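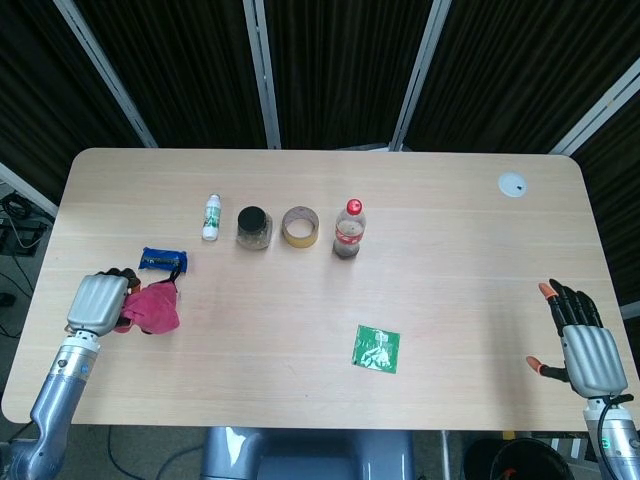
What Holds What: Containers on a Table

A container is an object that keeps something in one place. The table holds several kinds, and each is made to suit what goes inside it.

The glass jar
Glass is hard and smooth. It does not soak up liquid, and most foods do not change it. Clear glass also lets you check the contents without opening the lid. The jar here is short, has a black lid, and holds something dark and speckled. Glass has one weakness — it can break when dropped.

The soda bottle
Soda contains a gas called carbon dioxide, which is dissolved in the liquid. The gas pushes outward on the walls of a closed bottle. This push is called pressure. Clear plastic can bend a little under pressure without cracking. The red cap screws down over a thread, a raised spiral around the neck. Only a small amount of dark brown liquid is left in this bottle, at the bottom.

The white bottle
You cannot see into the small white bottle, so its label has to do more work. A label tells you what a container holds. Never guess the contents from the shape or color.

The snack bar wrapper
A wrapper is a container too. The shiny blue one goes around a snack bar. Food wrappers are often made of thin layers pressed together, which keep out air and moisture. Air and moisture make food go stale.

Two things that are not containers
The roll of tape has a cardboard core. The core keeps the hole in the middle round while the tape is wound onto it. The pink-red cloth has no fixed shape. It can be folded, spread out or bunched up.

Try it at home
Find three containers in your kitchen. For each one, write down the material, the type of lid and whether you can see inside. Ask an adult before you open anything.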